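Home › Workshop › Bench and Storage › Keeping a Light-Colored Bench Top Clear

Keeping a Light-Colored Bench Top Clear
Filed by Gemma Cropper. Revised in June.

Applies to: sealed or painted work tables in beige, white or light gray, used for sorting, light assembly and small repairs. Oiled hardwood benches are covered on a separate page.

Why light tops need a different routine

A pale surface shows dropped screws and small offcuts immediately, and it reflects enough light that a second task lamp is often unnecessary. The drawback is that it also shows grit, graphite and rubber marks. Grit is the one to deal with first. A single hard particle dragged under a container will leave a line that no cleaner removes.

Daily clearing

Lift items off the surface. Do not slide them. This applies to blocks, tins, tubs and anything else with a flat base, including items that feel too light to scratch.

Brush before wiping. Use a soft bench brush and work from the wall side toward the front edge. A damp cloth on a gritty surface acts as a fine abrasive pad.

Wipe with warm water and a few drops of dish soap. Wring the cloth until it no longer drips. Water left standing on a seam will work its way in and raise the edge.

Dry along the seams with a second cloth.

Marks that remain

Pencil and graphite: white vinyl eraser, then a dry cloth.

Rubber scuffs: isopropyl alcohol on a cotton pad. Test first on the underside. Painted tops may soften.

Dried glue: a plastic scraper held nearly flat. Metal blades dig in at the corners.

Shallow scratches in a clear-coated top: 400 grit wet-or-dry paper, used wet, with light pressure and in one direction only. Recoat the sanded patch. An uncoated patch will be darker than the rest within a season.

Placing containers

Round containers waste some space when stored in rows, but they are easier to empty by hand because small parts do not lodge in corners. For sorting, keep them on the side of your dominant hand and leave the middle of the table bare. Parts then travel a short distance and do not pass over finished work.

Leave at least 4 inches between a container and the table edge. Leave 8 inches if the table stands in a walkway.

Do not fill above the point where the contents can be stirred with two fingers. Overfilled tubs spill when a part is pulled from the bottom.

Felt pads under tubs are not recommended on a sorting bench. Felt picks up filings and holds them against the surface. Thin cork is better and can be rinsed.

Cables over the bench

Cables should approach from the side or from above, with enough slack to reach the far corner of the work area without pulling on the connector. A cable lying across the top collects dust along its length and will sweep small parts onto the floor when it moves. Check connectors for looseness whenever the bench is cleared.

Wall behind the bench

White walls brighten the work but mark easily where the table touches them. A gap of one finger's width prevents rubbing and lets dust fall through to the floor, where it can be vacuumed. If the gap swallows parts, close it with foam pipe insulation slit lengthwise and pressed over the back edge.

Reader notes

Cyril Catterall (Inskip) uses a block in a strong color as a zone marker. Everything on one side of it is unsorted, everything on the other side is done. Green and orange are easy to find on a beige top. Brown and cream are not.

Lieselotte Lenz recommends replacing the wiping cloth after 10 washes, when the weave starts to shed lint into open tubs.

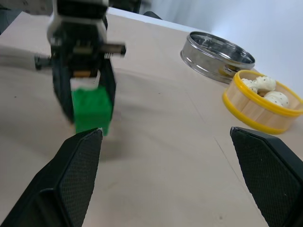 Bright green block held over a light beige top, with two round containers on the right.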